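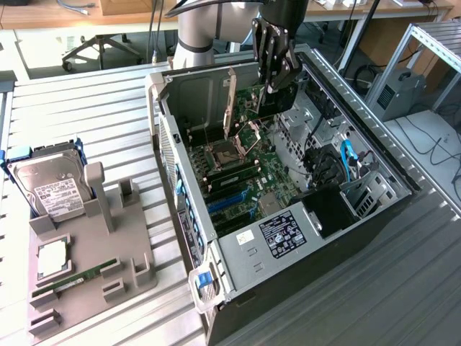 My old computer, in pieces again

14 Aug 2019

I wrote in December that I would clean the old desktop computer and give it to my cousin, and it is now August. So I am late. But last week I began, and I want to write down what I did while I still remember it, because the next time I will surely forget the order again.

The computer is a black tower that I bought second-hand from a shop called Undport, which sold machines from closed offices. I paid 200 for it and I was very happy with this price. It has served me for many years, first for work and later only for music and for my photographs. In the last winter it became loud and slow, and two times it switched off by itself while I was scanning.

I always put the tower on its side before I work inside. When it stands up, I need one hand to hold the part and one hand to hold the screwdriver, and then I have no hand for the lamp. On its side everything is looking at the ceiling and it is much more comfortable.

The processor I take out with great respect. The small metal lever goes up, then the silver bracket goes up, and after that the processor can be lifted straight, without pushing it to any side. The first time I did this (it was another computer) I was so nervous that I waited until my family was sleeping. Now I am less nervous, but I still don't talk while I do it.

For the loose parts I use a gray 3D-printed tray, and I can recommend it to everybody who loses things like me. The hard disk stands upright in its slot, the processor lies flat in a square place, and the memory stick has its own long slot lower down. Before, I used soup plates. My friend Simão Peixoto saw the plates one evening and he did not say anything, but his face was enough.

I kept one memory stick in the board and took one out, to test them separately. This is slow work. You start the computer, you wait, you run the test for the whole night, you change the stick and you do it again. With a bad stick you sometimes see the errors after 14 minutes, and sometimes only in the morning.

The dust was mostly under the drive cage, where my brush does not enter well. I bought a smaller brush from Brundik, the kind for cleaning keyboards, and with it I can reach between the black sleds. The blue cable there is a little too long and always comes out in a loop. I wanted to tie it, then I could not find the ties.

What I still must do:

Put new paste on the processor
Test the second memory stick
Copy the photographs from the hard disk, 38 folders
Find the screws for the side panel

The screws are in a tea box, I am almost sure. If somebody knows a good and quiet fan for an old case like this, please write to me in the comments. I looked at some already, but the reviews all say different things.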